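Subject: Re: [regional-econ] December growth revision and the warehouse numbers
Date: 2023-05-16

Hello all,

Thank you for the note on the growth figures, and apologies for letting it sit while I was traveling. I read it on the train and then again with a proper cup of coffee, and I liked it a good deal more the second time. I'll quote the part I want to answer so that those who joined the list recently can follow along.

> The December estimate for the Tatgate area was cut again,
> which makes 2 downward revisions in a row. I don't think we
> should read much into it. Most of the change comes from
> inventories, and those always get moved around once the late
> returns are in. Consumer spending looks fine to me. If anything
> I would expect the next quarter to come in a little stronger
> than people think. Does anyone see it differently?

Well, I do see it differently, though maybe only by a few degrees. You're quite right that inventories get pushed around every time, and I've been caught out by them more than once myself (those of you who were here for the Suvlow discussion will remember, and thank you for being so kind about it). But two revisions in the same direction make me want to look at what was sitting in those warehouses and why. If shops are running down their stock because the goods are selling, that's a pleasant kind of drop. If they've stopped reordering since they don't like the look of spring, I'd worry more, and the headline number can't tell you which one you have.

So I went back through the small survey we run out of Suvlow. It's a modest thing - some 200 firms, mostly wholesale and light manufacturing - and I would never ask anyone to bet the farm on it. Still, the answers on new orders had been softening for six months before the official figure moved, and that's a long enough stretch that I have trouble putting it down to late paperwork. The firms out toward Skudeck were the gloomiest of the bunch, and they're usually a cheerful crowd.

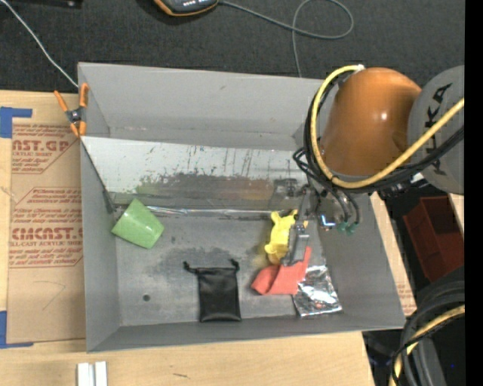 Photo: Mosoti Business Review

Where I agree with you completely is on consumer spending. Restaurants and travel held up nicely, car sales were decent, and I don't see much sign of people pulling back at the grocery store either. What I'd add is that spending on services can stay healthy for quite a while after the goods side has gone quiet, so I take less comfort from it than I might have when I was younger and more trusting.

The other piece is borrowing costs. Several firms in the survey wrote in the comments box that they were putting off equipment purchases until their credit lines came up for renewal. The comments are always my favorite part, and I wish we had a better way of using them. They don't add up to a number, of course, but when the same complaint keeps turning up from Tatgate to Skudeck I start to pay attention.

If you pressed me for a forecast, I'd say growth stays positive next quarter but comes in below your figure, with most of the gap in business investment. I'd be delighted to be wrong! I'm happy to send the survey tables to anyone who would like them, just write to me off list so we don't clog up everybody's inbox. The industry split is a bit rough and I'm still fixing the labels on the older columns, so please be patient with it.

One small question back to you: did you use the seasonally adjusted series for the inventory piece? I couldn't quite match your totals, and it may well be my arithmetic.

Warm regards to everyone, and thanks again for starting this one off.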